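Helpers wanted for robot arm build, Elbridge shared workshop

We are a small group building a gripper and its controls in our free time, and we are looking for 2 more people to join us until the end of the season. The project has the name Troltitz. It was started in May by Elsa Dahlgren and Osaze Garba.

The work is mostly wiring, mounting, and many repeated tests at the table with the green cloth. You should be able to read a simple circuit drawing. Some Python is welcome, but we can teach it.

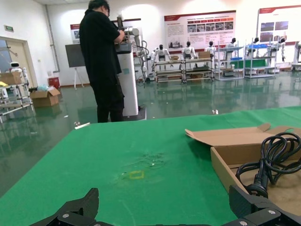
We meet 2 evenings a week, 4 hours each time. There is no payment. Members of the workshop pay nothing extra, and for others the fee is 41 dollars for the whole period. Please wear closed shoes and tie back long hair.

If you are interested, write a few lines about what you have built before, also if it did not work so well. Leave the letter at the front desk for Aaliyah Perron, by July 25, 2018. We will answer to everyone.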